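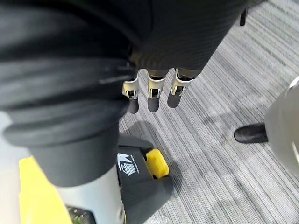 Subject: Re: [pipes] Flenmont too wet out of the tin?

On a November evening Yiğit Tokgöz wrote:

> Hi all, fairly new here. I picked up a tin of the Flenmont
> flake at Nägeli and it's so damp that it sticks to my fingers.
> I rubbed some out and packed it right away, and I spent the
> whole bowl relighting. Lots of gurgle, and my tongue was sore
> the next morning. Do you all dry it first? How long? And is
> it okay to leave the rest in the tin, or does it need a jar?
> I'm using a bent Clavum, if that matters.
>
> Yiğit

Hi Yiğit, and welcome!

Yes, dry it. Flenmont has come wet for as long as I've been buying it, and I had exactly your sore tongue the first winter I smoked it. I blamed the pipe, bought another pipe (any excuse) and got the same sore tongue from that one too.

What I do now is pull out enough for one bowl, rub it out on a plain paper napkin and leave it on the desk while I answer email. In my house with the heat on, 15 minutes takes the stickiness off, but for Flenmont I usually go longer, sometimes a full hour. Don't go by the clock too much. Pinch a bit between finger and thumb and let go. If it stays in a clump, wait some more. If it springs back slowly and feels just barely soft, pack it. If it crackles you've overdone it, though I'll still smoke it that way before I'll smoke it wet.

I know Gord or somebody is going to write back and say you lose the flavor by drying. Maybe with the topped aromatics. With this one I get a lot more of the hay and bread taste when it's on the dry side, and I use 2 matches where I used to use half a box.

As for the tin, once the seal is popped I'd move it to a jar. Those square lids never close right again. A little canning jar with a new lid is fine, just wash it and let it dry all the way before anything goes in. Don't add one of those clay humidifying buttons! It's wet enough already, and that's how people end up with fuzz. I've got 27 jars in the hall closet at the moment (my wife has the number memorized and brings it up) and the only one I ever lost to mold was the one with a button in it.

If you find you like it, Nägeli used to do it in a 300 gram bag too, which was a much better deal, but I haven't seen that on their shelf lately. Does anybody know if they still carry it? I was going to ask when I was in there last and got talked into some Onusach instead, a dark twist that I'm still making up my mind about. Smells like a tire shop and smokes pretty nicely.

On the Clavum, the bent ones do tend to gurgle a bit, the draft hole on mine sits slightly above the bottom of the bowl. Run a pipe cleaner down the stem halfway through, without taking the pipe apart while it's hot. And pack lighter than you think you should, flake swells up a lot once it's lit.

Let us know how the next bowl goes.

Walt

--
"Slow down, it's only a pipe"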